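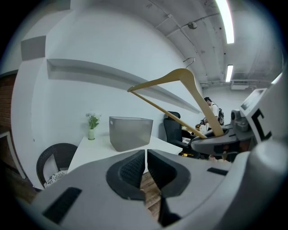
Wooden hanger held in the gripper, Derkis club room.

Derkis Robotics Club: Frequently Asked Questions

Last updated 02/04/2024

Who runs the club?

Gergely Bozsik runs the sessions and decides the task list. Graziella Greco handles sign-ups, fees and the key to the equipment cabinet. Write to Graziella first for anything that is not about the robots themselves.

What is the club working on this term?

The term project is called Nanatier. Members record household tasks with hand-held grippers, then use the recordings to train a policy for the arm in the back lab. The task list has three groups: hanging things up, moving things in and out of bins, and setting a table.

Do I need to know how to program?

Not to record. If you want to work on training, you should be able to read Python and use the command line. We do not teach either one from scratch. Most new members record for the first few weeks and pick a side after that.

How old do I have to be?

16 for recording sessions, 18 if you want to run the arm. Members under 18 need a signed form on file before their first session.

What does it cost?

The fee is $60 per term. It covers room time and shared parts. If you join after the midpoint of the term, you pay half.

What happens in a recording session?

You sign in, pick up a pair of grippers and do the calibration check taped to the cabinet door. Then you take a task card and work through it. Each card gives the start position, the end position and the number of repeats. Mark bad takes on the sheet. Do not delete them. 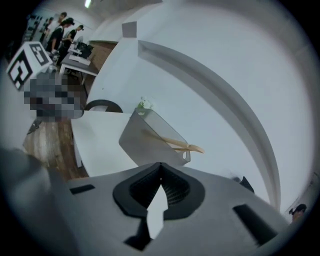
Clear container and light wooden utensil, with the work area at the back of the room.

Which objects can we use?

Use what is on the shelf list. You can bring things from home if they are clean, unbreakable and small enough to lift with one gripper. Put your name on them with tape. Knives, glass you care about and anything with liquid in it stay out of the recordings.

How many recordings do you need?

The target for Nanatier is 2000 good takes. Bad takes are kept but do not count toward it.

Can I move the furniture?

You can move the chairs. Please leave the tables where they are during a session, and tell the person logging if one gets bumped.

What if the tracking drops out?

Stop, put both grippers down, and wait for the logger to restart. The usual reason is a hand or sleeve over a marker. Push your sleeves up and try again. If it drops twice on the same card, switch cards and write it down.

Is there a competition?

There is one in the spring, the Barbieri Cup, against the Mirmont club. Each club enters a team of 5. The rules are still being settled, so please do not build anything around last year's sheet. The team list will be posted by the end of February.
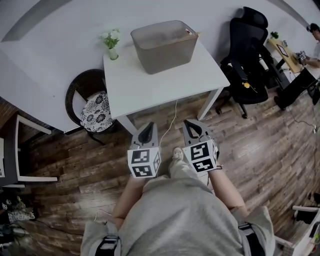
How long can I record before taking a break?

Take a break after every task card, or sooner if your wrists or shoulders get sore. Put the grippers back on their stands with the fingers open, and sign out on the sheet so the next person knows they are free.

Can I take a gripper home?

No. Grippers stay in the room. Members training models can copy the recordings to their own drive after they sign the data form.

Will I be in the recordings?

Possibly. Other people in the room can end up in the background. Faces are blurred before recordings leave the club computer. If you do not want to appear at all, tell Gergely and he will put you on a quieter session.

I missed a session. Do I have to make it up?

No. If you miss more than 2 in a row without writing to us, your place goes to the waiting list.

How do I sign up?

Fill in the form at the front desk or ask Graziella to email it to you. Places are given in the order the forms come in.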